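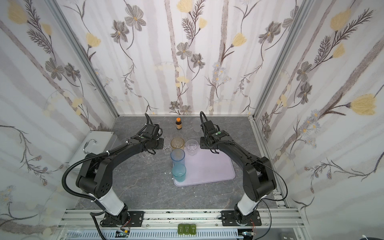 One member replied that the draft rule on glassware was too loose, and that "handle with care" gave an operator nothing to check against. The wording in section 2 will be changed. It now reads that a gripper must stop above the item before it closes, and that broken items are logged the same day.

Wirnex asked for both arms to be under one stop button. Agreed.

Speed limit near glass: Plevar wanted 92 mm per second, Clernurari wanted 40. The lower figure stands until the January trial logs have been read in full. There are 1,829 entries and the Pandey office has them.

Cable checks. To be done at the start of each shift and signed for. Ties to be replaced if they have slipped.

Service interval stays at 4,000 hours.

Carried over: who keeps the training records.

Revised draft to go out in March 2025.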